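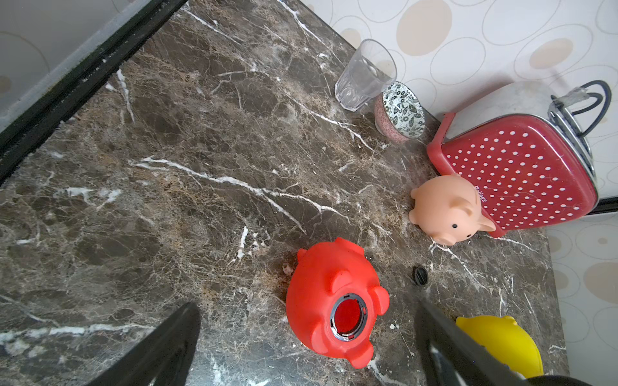 제3장 저금통과 작은 돈

1. 이 장에서 배울 것

앞의 장에서는 가정의 수입과 지출을 표로 정리하는 방법을 배웠습니다. 이 장에서는 표에 잘 나타나지 않는 돈을 다룹니다. 주머니에 남은 동전, 심부름 후에 받은 거스름돈, 할머니가 주신 지폐 한 장 같은 돈입니다. 이런 돈은 금액이 작아서 기록하지 않는 가정이 많습니다. 그러나 한 달이 지나면 그 합계는 생각보다 커집니다.

이 장을 공부한 후에 학생은 다음의 일을 할 수 있어야 합니다.

저금통에 넣는 돈을 가계부의 어느 칸에 적는지 설명한다.
저금통을 여는 날을 정하고, 연 날의 금액을 기록한다.
저금의 목적을 한 문장으로 쓴다.

2. 부엌에 있는 저금통

저금통을 어디에 두는가는 가정마다 다릅니다. 책상 위에 두는 집도 있고 현관에 두는 집도 있습니다. 저는 부엌 조리대를 권합니다. 장을 보고 돌아온 사람은 먼저 부엌에 물건을 내려놓습니다. 그때 지갑도 손에 있고, 거스름돈도 아직 정리되지 않았습니다. 토스터나 컵이나 작은 그릇이 있는 자리 옆에 저금통이 있으면 동전을 넣는 일이 특별한 일이 되지 않습니다.

다만 부엌에는 물과 기름이 있습니다. 종이로 만든 저금통은 이 자리에 맞지 않습니다. 도자기 저금통은 돌로 된 조리대에 떨어지면 깨질 수 있습니다. 그러므로 부엌에서는 플라스틱 저금통이 편리합니다. 밑바닥에 둥근 구멍이 있고 마개로 닫는 종류라면 깨지 않고 돈을 꺼낼 수 있으며, 마개를 잃어버리지 않도록 연 사람이 바로 다시 닫는 규칙을 정합니다.

3. 하나인가, 여러 개인가

이 교재의 첫 원고를 쓸 때 저는 저금통 하나를 온 가족이 함께 쓰는 방법만 소개했습니다. 그런데 힐소프(Hilthorpe)의 저녁반에서 가르치는 제베린 차우크(Severin Zaugg) 선생님이 원고를 읽고 다른 의견을 보내 주셨습니다. 목적이 다른 돈이 한 통에 섞이면, 통을 열 때 가족이 다투게 된다는 의견이었습니다. 저는 이 의견이 옳다고 생각하여 이 절을 새로 썼습니다.
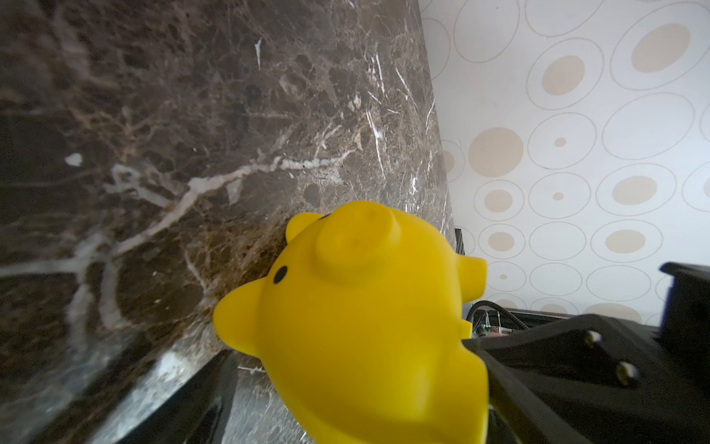
목적별로 나누는 방법에서는 저금통의 구별이 쉬워야 합니다. 이름표를 붙여도 좋지만, 어린 동생이 있는 가정에서는 글자보다 색이 더 빨리 통합니다. 예를 들어 빨간 돼지는 명절 선물, 분홍 돼지는 책, 그리고 선명한 노란 돼지는 여름 여행이라고 정합니다. 코가 둥글고 납작하며 작은 점 같은 눈이 있는 돼지 모양은 아이들에게 친숙해서, 아이가 스스로 이름을 지어 부르기도 합니다. 이름이 생기면 목적도 잘 잊지 않게 됩니다.

색과 목적을 한 번 정한 후에는 기간이 끝날 때까지 바꾸지 않습니다. 중간에 바꾸면 가계부의 기록과 통 안의 금액이 맞지 않게 됩니다.

4. 기록의 보기

와스텔(Wastel) 씨의 가정에서는 화요일 저녁마다 저금통의 금액을 확인합니다. 2월의 어느 화요일에 여행 저금통에는 600원짜리 기록이 하나 더해졌습니다. 시장에서 받은 거스름돈입니다. 가계부에는 '지출' 칸이 아니라 '옮긴 돈' 칸에 600원이라고 적었습니다. 돈은 지갑에서 저금통으로 옮겨졌을 뿐이고, 아직 쓰지 않았기 때문입니다. 많은 학생이 이 부분에서 실수를 하므로 주의하여 읽기 바랍니다.

여행을 가서 그 돈을 쓴 날에 비로소 '지출' 칸에 적습니다. 같은 돈을 두 번 지출로 적으면 합계가 틀립니다. 계산 방법은 63쪽의 표에서 자세히 다룹니다.

5. 읽기 전에 생각할 문제

자기 집에서 동전이 가장 많이 모이는 장소를 찾아 공책에 적으십시오. 그 장소에 저금통을 둔다면 누가 가장 자주 사용할지도 적습니다. 저금통이 이미 있는 학생은 마지막으로 연 날을 가족에게 물어보십시오. 대답이 서로 다르면 그 대답을 모두 적어서 수업에 가져오기 바랍니다.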